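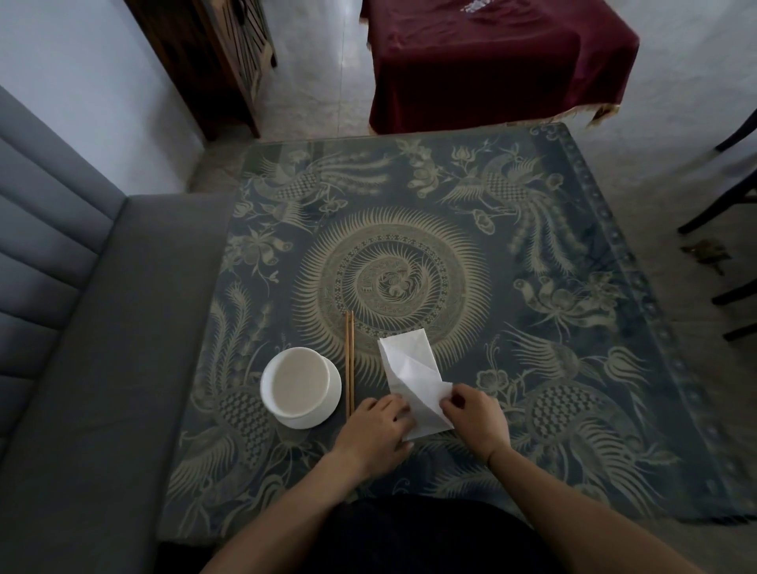 How do I get a candle wax stain out of a cotton tablecloth?

Asked by Marinho, Tuesday. 3 answers

It's a dark cloth and the wax has gone right in. I've had it on there since August.

Answer 1 – Deolinda Mendes
Put it in the freezer for an hour, then lift off what you can with a blunt knife. Lay kitchen paper over and under the mark and go over it with a warm iron, no steam. Keep moving to a clean bit of paper until nothing more comes through. Then rub in a little washing-up liquid, leave it 10 minutes and wash at whatever the label says. Coloured wax can leave a tint – mine took 3 washes.

Answer 2 – Busix
What she said, but try the iron on a corner first. I scorched one.

Answer 3 – grandgate34
hairdryer works too if you havent got an iron

Was this page helpful? 34 people said yes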